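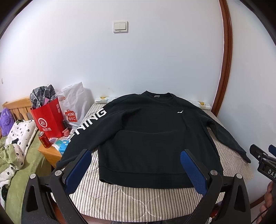
Black sweatshirt, ribbed cuffs and waistband.

Yard and stock route forum > Water and troughs

Poly line losing pressure past the second trough on the Drumville lane

14 replies
Share 3

tarnura_stock
We have the grazing permit on the Drumville lane from November through to when the grass gives out. Cattle walk it in mobs of 200, sometimes two mobs a day apart. The county side of the lane has a bore and a tank, and from the tank there is a gravity line in 1.5 inch poly feeding three troughs. Distance from tank to the last trough is 2000 yards by the fence posts. The fall is 5 feet for the first half and then close to nothing.

Trough one fills fine. Trough two is slow. Trough three takes all night and if a mob gets there in the afternoon they empty it and stand on it. Last Wednesday they pushed the float arm down and bent the bracket.

I have replaced the float valve on three with a high flow one. No change. Before I trench anything I want to know if this is a pipe diameter problem or something in the line.

claypan_ed
Pipe diameter. Five feet of head over that distance in 1.5 inch is never going to give you anything. Run the friction loss tables for whatever flow you want at three and see how much head is left. I will save you the trouble, it is none.

Go to 2 inch for the whole run or put a pump on it.

tarnura_stock
The tank stand is another 8 feet above that, so call it 13 total with the tank full. I should have put that in the first post.

claypan_ed
That changes it some. You still have a thin number. With the tank half empty you lose a few feet of it. My answer stays the same.

Agnese Rimkutė
Disagree with going straight to 2 inch. Did trough three ever fill at a decent rate? If it worked in an earlier season and does not now, the pipe did not get narrower by itself. I would look for air first.

On flat country a line laid across the surface or in a shallow trench always has high spots. A few inches is enough. Air comes out of solution when the sun gets on the pipe, collects at the high spot, and you have a restriction that looks exactly like undersized pipe. A pumped line will push through it. A gravity line with 13 feet behind it may not.

Test: shut trough one and two, open the line end at three, and watch the discharge for ten minutes. If it surges and spits, you have air. If it runs steady and weak, you have friction or a blockage.

tarnura_stock
It did fill better the first season. I put that down to smaller mobs.

bodari_bore
Before either of those, check what is inside it. The bores on the Bodari side carry a lot of iron. I pulled a 40 foot length out of a line that had been down six years and the bore of the pipe was lined with orange slime thick enough to scrape with a spoon. Took the inside diameter down by a third. Friction goes up very fast as diameter comes down, so a third is a big deal.

Is the water at the tank clear when it comes out and brown after it sits in a bucket overnight? That is iron.

tarnura_stock
Yes on the bucket. Clear, then rusty by morning.

bodari_bore
Then you have some. Question is how much. Pull the coupling downstream of trough one and put a finger in.

claypan_ed
Iron, air, whatever. It was marginal on the day it was laid. You can clean it and bleed it every year or you can put the right pipe in once. The labor to trench is the same as the labor you will spend walking up and down it.

Agnese Rimkutė
It is not the same labor. Opening two couplings and flushing is a morning. Replacing 2000 yards on a public lane needs permission from whoever administers the route, a machine, and pipe at today's price. I would want a measurement before spending that.

claypan_ed
Fair on the permission. I had forgotten it was a lane and not his own ground.

Abdelkrim El Ouafi
I look after water points on a section of route further north, eleven troughs on four systems. A few notes that might be of use.

1. Measure static pressure at trough three with everything shut. A cheap gauge with a low range, 0 to 15 psi, on a hose fitting. Thirteen feet of head should read a bit over 5.5 psi. If static is right and flow is poor, the restriction is in the line or the head is too small for the flow. If static is low, you have a leak, or a valve upstream not fully open, or your levels are wrong.

2. Repeat it with trough one running, then with one and two running. Write the numbers down with the tank level beside each. People skip the tank level and then the figures cannot be compared.

3. Storage at the trough matters more than the rate of fill. A mob of 200 drinks in a burst. You will not keep up with that burst through 1.5 inch or 2 inch gravity. What you need is volume standing there when they arrive.

On our flattest system we stopped chasing flow and put a 1000 gallon tank beside the last trough, with its own short feed into the trough in 2 inch. The long line trickles into the tank all night and the short line does the work in the afternoon.

tarnura_stock
How do you get it up into the tank if the line has so little head at the end?

Abdelkrim El Ouafi
Low tank on the ground, wide and short. The water level in ours sits 30 inches above the trough float. The long line only has to reach that level, and at a trickle there is hardly any friction loss, so it gets there. Check your static reading first. If you have less than 2 psi at three I would not try it.

Fence it off. They will rub on it.

claypan_ed
I will go along with that. Storage at the end beats pipe. I would still use 2 inch if I was laying it new.

drymile
Has anyone priced the El-Sayed float valves? The bent bracket is going to keep happening whatever you do with the line. We went through three of the plastic arm type in one season and then built a steel cover that bolts over the end of the trough. The cover fixed it. The valve brand made no difference that I could see.

bodari_bore
Cover, yes. Leave an access hatch big enough for a hand with a wrench in it. Ours did not have one at first and you had to unbolt the whole plate to adjust the float.

tarnura_stock
Will build a cover. Static pressure test this weekend. I have a gauge but it goes to 100 psi so it will be useless at the bottom end, ordering a low one.

Agnese Rimkutė
In the meantime you can use clear hose. Connect it at trough three, hold it up against a post, and see how high the water stands. That is your static head in feet with no gauge. You will want a ladder.

tarnura_stock
Results.

Tank full, everything shut, clear hose on a post at trough three: water stood at 12 feet 4 inches above the float. So the levels are close to what I had.

Discharge at three with one and two shut: surged for the first several minutes, a lot of spitting, then settled to a weak steady flow. Five gallon bucket took 1 minute 50 seconds once it was steady.

Opened the coupling below trough one. Orange slime, soft, maybe an eighth of an inch all around.

Agnese Rimkutė
So both. The surging is air, and the steady weak flow after it cleared is the slime plus normal friction. Find the high spots and put a riser with a small valve on each. A tee with 2 feet of half inch pipe standing up and a ball valve on top is enough. Open it until it runs solid, then shut it. An automatic air release works too but the cheap ones leak at low pressure.

bodari_bore
Soft slime is good news. It will flush if you can get velocity. Gravity will not give you velocity. Borrow a fire pump, draw from the tank, open the far end completely and run it until it comes clear. Take the float valves off first or you will fill them with muck. Ours ran orange for twenty minutes and then came away in lumps.

claypan_ed
Watch the pressure rating on the poly if you do that. Some of the rural grade stuff is light and old joints will let go. Keep the end open and bring the throttle up slowly.

drymile
What about chlorine? Read that iron bacteria come straight back if you only flush.

bodari_bore
They come back either way if the bore has them. Chlorinating the line without treating the bore buys you some months. We flush once a year before the first mob and leave it at that.

Abdelkrim El Ouafi
I do not agree with leaving it there. If the bore is dosed and the tank scrubbed out at the same time, the interval gets longer. We went from flushing each year to every third year on one system. It has to be done with no stock on the route, and the line flushed out fully before the troughs are reopened. Ask the route office, some of them want to be told before anything goes down a bore.

bodari_bore
Three years is better than I have managed. What did the dosing cost you?

Abdelkrim El Ouafi
Mostly time. Two days with the pump shut down, and a second visit to flush.

tarnura_stock
Flushed with a borrowed pump off the back of the truck. One joint let go between two and three, as predicted. Came up orange then brown then clear. Bucket at three is now 1 minute 5 seconds with the tank full. Two risers in, third high spot is under the road crossing and I have not worked out what to do with that one.

Next mob is due through before I can get a tank out there, so I will hold them at two for the first drink and let half go on ahead.

claypan_ed
Put the riser on the downhill side of the crossing, as near as you can get. It will not catch all of it.

Agnese Rimkutė
Uphill or downhill makes no difference if the crossing itself is the high point. Either side will sit below the air pocket. You would need to tap it at the crown or lower the pipe under the road.

claypan_ed
It makes a difference in ours.

2 people are following this thread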